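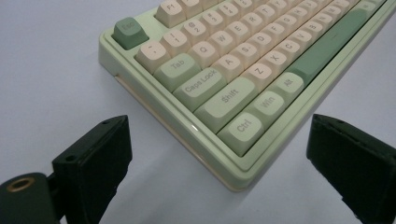 Print this thread | E-mail this thread
Posted by Kalevi Keskinen, June, 21:40

1/ Full strip and clean of a compact mechanical keyboard, start to finish, with notes. Mint case, cream alphas, pale green modifiers, darker green Esc and spacebar. Typing feel had gone gritty on the left hand and the spacebar was ticking. Both are fixable without a soldering iron.

2/ Layout first. US legends, so Shift+2 gives @ and Shift+3 gives #. I run it with the UK layout set in software and touch type, so the mismatch only bites when I look down for a symbol. The function row is present, Esc sits apart from it. If you are buying replacement caps for a board this size, measure the right-hand modifiers before ordering.

3/ Unplug it. Then take a reference of the layout before pulling anything. You will be certain you know where everything goes, right up to the second-to-last key. A printed layout sheet does the job as well.

4/ Cap removal: wire puller, never the plastic ring sort. The ring type scrapes the sides of the caps and on light colours the marks show. Hook two opposite corners, pull straight up. If a cap resists, rock it very slightly left to right. Front to back puts the load on the thinner arm of the stem.

5/ Long keys come off last: Shift, Enter, Backspace, spacebar. They sit on stabilisers. Lift the spacebar evenly with a puller at each end. Pulling from one end can drag the wire out of its clip, and then you have a second job.

6/ Caps into a bowl of hand-warm water with a drop of washing-up liquid. Mine soaked for 14 minutes. Hot water from the kettle will warp thin caps, the spacebar first. Swill, rinse in a sieve, then stems down on a tea towel overnight. Water sits inside the stem far longer than you would expect.

7/ Case and plate. Stiff 13 mm paintbrush between the switches, board held upside down over the bin. Then the vacuum with the brush head on low. Compressed air goes last if at all, as it mostly relocates crumbs into the switch housings.

8/ For the rim I use a Nilteck microfibre cloth, barely damp. Glossy finishes show every swirl, so wipe in one direction and turn the cloth often. Cotton buds for the seams. No kitchen spray, and no isopropyl on a painted case until you have tried it underneath.

9/ Grit on the left hand: A and Left Shift. A had something dry and sugary on the switch stem. Pulled the switch (sockets on this board, so it lifts out with a tweezer-type puller), worked it with a bud and isopropyl, left it an hour, put it back. Check both pins are straight before pressing. A bent pin is the usual reason for a dead key after a clean.

10/ Spacebar tick. Cause was dry stabiliser wire against the housing. A smear of Stuletti dielectric grease on each end of the wire, applied with a cocktail stick. Too much makes the return sluggish. If the tick stays on one side only, the wire is bent: lay it on a sheet of glass and see which end lifts.

11/ Someone asked which switches. Hamer linears, bought loose two years ago. I ordered 8 spares at the time and have used three. They are not special. They are consistent from one to the next, and I value that more than the sound.

12/ Refitting. Bottom row first, then work upwards. Press each cap down with a thumb until it stops. For the stabilised keys, line up all the stems before pushing, then press over each stem in turn. F and J should have the homing marks if your set has them. Swapping those two for their neighbours is the commonest mistake and the most annoying to type on.

13/ Test every key in a plain text editor, then every modifier with a letter. Hold each for a second and watch for repeats or dropouts. Mine passed apart from Tab, which wasn't seated fully. Thumb pressure fixed it.

14/ Cost, leaving out the switches I already had: nothing new except the grease. Time: 193 minutes on my feet, excluding drying. Most of that was the plate and the one switch.

15/ Reply to the dishwasher question: no. The caps might survive in a mesh bag on a cool cycle, but the detergent is abrasive and dulls the legends on some sets. A bowl is less bother.

16/ Reply to the desk mat question: I gave up on mats. The Jääskeläinen felt one shed fibres and they ended up under the caps. Straight on the tabletop now, with the feet wiped so it doesn't creep.

17/ Interval: full strip once a year, brush and cloth monthly. If you eat at the desk, double it. Next up is the cable, which has a loose connector at the board end. Separate thread when the part arrives.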